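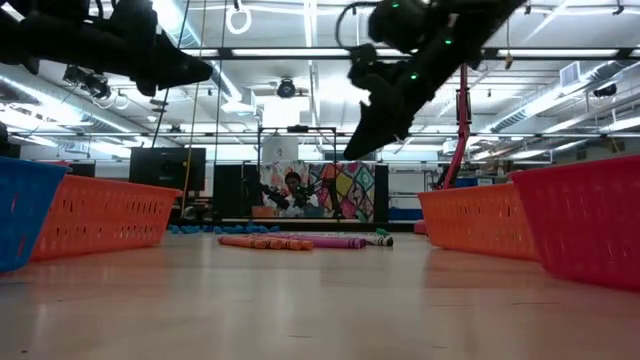

Attached: the two arms over the crayons and baskets, left arm with the padded gripper.

From: Perla Ledesma
To: gripper-users list
Date: 25/06/2021
Subject: Re: padded fingers on large round objects

Hello all, hello Gumaro,

Thank you for the questions. I answer between your lines.

> Gumaro Varela wrote:
> We are thinking to order the Pasis pads for our second cell, but
> I read mixed opinions. Do they hold on big smooth cylinders, or
> do the objects turn in the fingers?

They hold better than the bare fingers, but they do turn if you grasp far from the middle. We use oversized crayons as test objects and the long magenta one is the worst for this. With the pads we did 310 lifts and lost 16. With the bare Unari fingers I stopped counting, it was clearly more. The short green-and-white marker gives us no trouble with either.

> Does the pad thickness disturb the camera calibration?

The calibration no, the tool length yes. Please measure it again after you fit the pads. I forgot this the first time and the left arm pushed an orange crayon into the floor, and then the controller stopped with a force error. Berenice has now put the new length in the Festbridge configuration file, and I can send it if you use the same version.

> And the release into the baskets? Ours stick.

Here we have the same problem. The pad material is a little sticky when it is new, and the object follows the finger when it opens. We open more slowly now and wait about 20 milliseconds before the arm goes up. It helps, but I would not call it solved. Also the slots in the sides of the baskets can catch the tip if you approach too low — we raised the approach height for all four baskets, and since then I have no complaint.

One more thing which you did not ask. When the two arms work face to face over the same piece of floor, the thicker tip must be also in the collision model. Ours was not, for two days.

The small blue foam pieces near the back wall I did not try seriously yet. If somebody has results with soft small parts and these pads, I would be glad to read them.

Best regards,
Perla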